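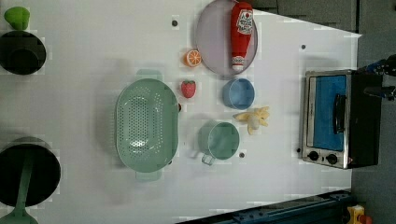
Samira wrote back before I had finished my coffee, to say that the nightly load had finished, all the boxes were green, and could I please stop calling it a problem. Maiara Paiva had replied under her with a thumbs up. So that was my morning, 8:40 and already outvoted.

I don't trust green boxes. Green means the job reached the end without throwing an error, and I could write you a job that does that by moving nothing at all. I went and looked at the target table. It was short 405 rows against the source. I ran the count again in case I had caught it in the middle of something. Still 405.

What gets me is that we were sold Galix on exactly this point. I kept my notes from the demo. The Jarnine people had a slide that said every record would be accounted for, and the man presenting it said "accounted for" so many times that I underlined it. I asked him where a rejected row goes. He said it goes to the exception store. I asked who reads the exception store. He said that was a great question and moved along to dashboards.

Well, I found the exception store today. It's a table in a schema I had no rights to until 11, when Maiara opened it up for me. All 405 of them sitting there, the oldest from back in August. The reason column says "conversion" for every single one, with nothing about which column or what value. I picked through a few by hand and it's the date field from the Kelmendi feed. They send the day first when the order comes through their old entry form and the month first when it comes through the new one. Galix guesses. When the guess gives a month of 17 it throws the row out, and when the guess gives something that could be a real date it lets it in.

That second part is what I've been chewing on since lunch. The rejected rows don't bother me much, I can fix those. But if 405 failed because the day was over 12, then there must be a pile of others with a day of 12 or under that went in with the day and the month swapped, and nothing will ever flag them. They're in the reports right now. I said this on the call and there was a silence, and then Samira said we should be careful not to alarm people. I'm not sure who these people are. I would quite like them alarmed.

To be fair to her, she did go and check afterward, which is more than I expected. She pulled 33 orders from the old form and compared them with the original files, and 5 were swapped. I wouldn't build a forecast on a sample that size, and she may have picked the easy ones. Still, she put it in writing and sent it to the whole group, so I take back some of what I muttered this morning.

Now there's talk of Zutetora, which is supposed to sit in front of Galix and clean things up before they arrive. Somebody forwarded the product page. It uses the word "intelligent" in the first line and again in the third, and I went through the whole thing looking for one sentence about what it does with a date it can't be sure of. There isn't one. My guess is that it also guesses, only earlier, and for a yearly fee. I wrote back asking for a trial on our own files and not theirs. No answer yet.

What I'd do, if anyone asked: get Kelmendi to send the form version along with each order (they must have it, they wrote both forms), parse the date by version, and fail loudly if the version is blank. It's 2 small changes, one on their side and one on ours. Then reload everything back through August from the files. Maiara says we still have the files. I asked if she had opened any of them lately and she said no, so I've put that down for tomorrow as well. I've been told "we still have the files" before, on the old system, and what we had was a folder full of names with nothing in them.

I also turned off the summary email. It has told me "load successful" every morning at 6:15 and I'd noticed I was starting to feel good when I saw it. In its place I've set up a plain count of source against target, two numbers and the difference, sent to the three of us. Samira wants a color on it. I said no color.

Should have asked for rights to that schema the week we went live. I had it on a list, and the list is still in the back of this notebook, with everything above it crossed out.

Left at 6:50. The reload test is running on the spare server and I've told myself I won't look at it from home — we'll see how long that holds.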